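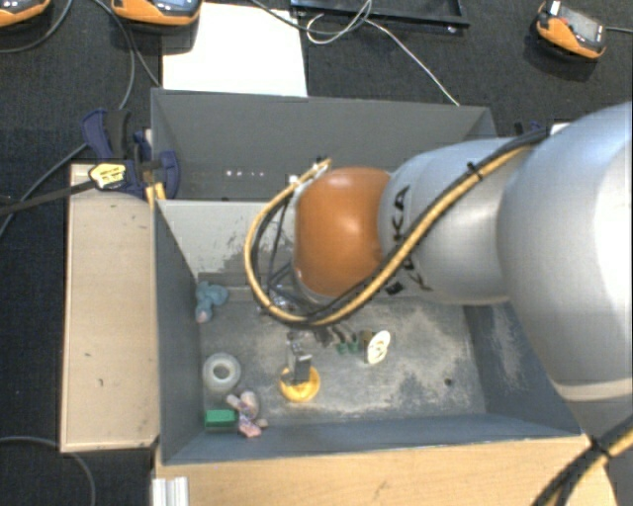 Every sales pitch I sit through for these machines has the word "teach" in it. You teach the arm by moving it. You take it by the wrist, or you put on a headset and drive it from across the room, and after enough goes it is supposed to have picked up the job. I ran a packing line for 11 years before I started writing about the business, and I have taught plenty of people to pack. What I see on these visits looks more like filling a tank. Take the job of picking things out of a grey bin: a soft toy, a green block, a roll that looks like tape, something round and yellow. A new hire gets that job in one sentence. The arm gets it one grab at a time, with a person steering, and then the same again with the toy lying on its other side.

Wotus, whose system I looked at in May, told me their picking skill was built on 3242 demonstrations. They said it proudly. I asked how many hours of paid labor that came to and was told it was hard to say. It isn't hard to say. Somebody filled in time sheets.

I will grant the good part. Showing is easier than coding, and a shop with no programmer can get an arm to do something by Friday. Sketari's remote rig took me six minutes to learn, and I am clumsy. But easy to show is a claim about me. It tells you very little about what the arm took away from the showing. When I fumbled a grab and went back for it, the fumble went into the data with everything else. A kid watching me would have known which part to ignore.

Then there is the matter of which bin. Grimshaw's people quoted me a 68 percent success rate on items the arm had not handled before – in their bin, under their lights, on their bench. I asked to see it in a deeper one. We had coffee instead.

So if you are buying, ask who does the showing after the installers leave, and what that person's regular job is. Get the answer in the contract. Voner puts retraining on a separate price sheet, and I had to ask for it twice.

Contact | © 2021 | Back to top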